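Laundry folding (robotics)

Laundry folding is a household chore and a long-running test task in robotics, where it has humbled a good many machines that can weld a car door. As of October 9, 2021, no robot on general sale does it unattended in an ordinary home.

The difficulty lies in the cloth. A mug keeps its shape when lifted; a T-shirt takes a new one each time it is touched, and a crumpled one hides its own sleeves.

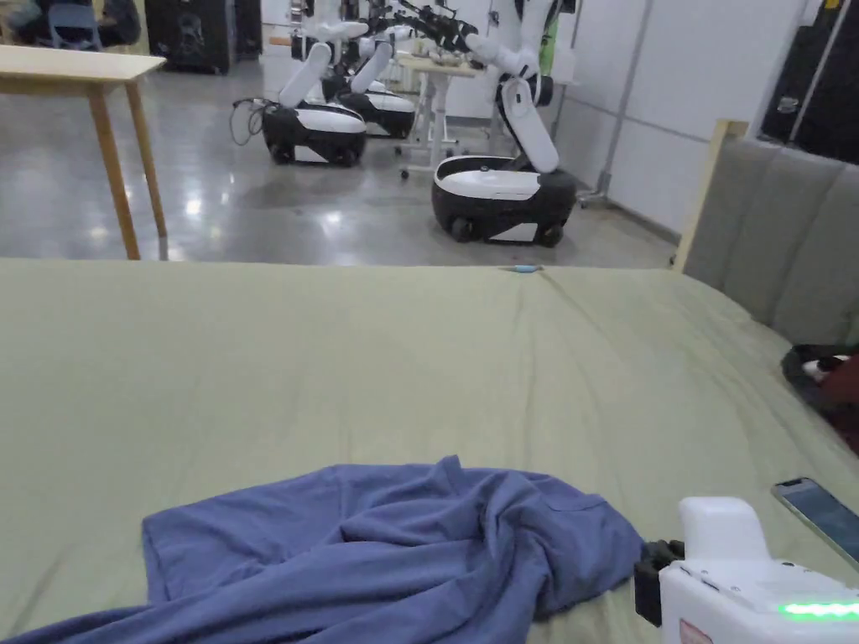 Early systems picked a garment up, let it hang, turned it and looked for a corner. The Marumora arm, a well-known case, needed 13 minutes per towel and a plain dark background – conditions few families can offer. Its successor, Vinent, got this down to 2 minutes, for square towels only.

Later work turned to learning from people. A person does the chore with a hand-held gripper, and a program studies the recordings. The Drukisport project gathered 818 folds this way, most of them shirts.
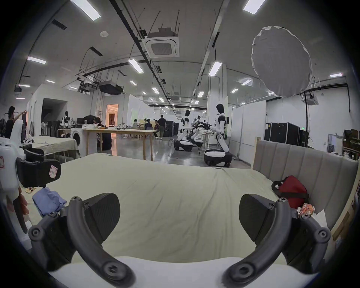

Success rates need careful reading. Major, a wheeled two-armed robot, was credited with folding 80 percent of its shirts, though a shirt counted as folded if it ended up smaller than it began. Socks were left out of the trial, as they usually are. Fitted sheets have no published results, which puts robots about level with most adults.

Beds bring troubles of their own. The surface is soft, it creases along with the garment, and a gripper can easily pinch both.

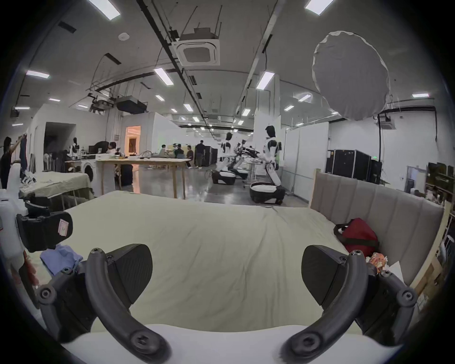
Zsófia Kerekes has objected that speed is the wrong thing to measure, and that a slow machine would suit her fine if it worked through the night and also put the clothes away. Putting away is generally treated as a separate problem. It remains open.

See also: Dishwasher loading; Bed making; Ironing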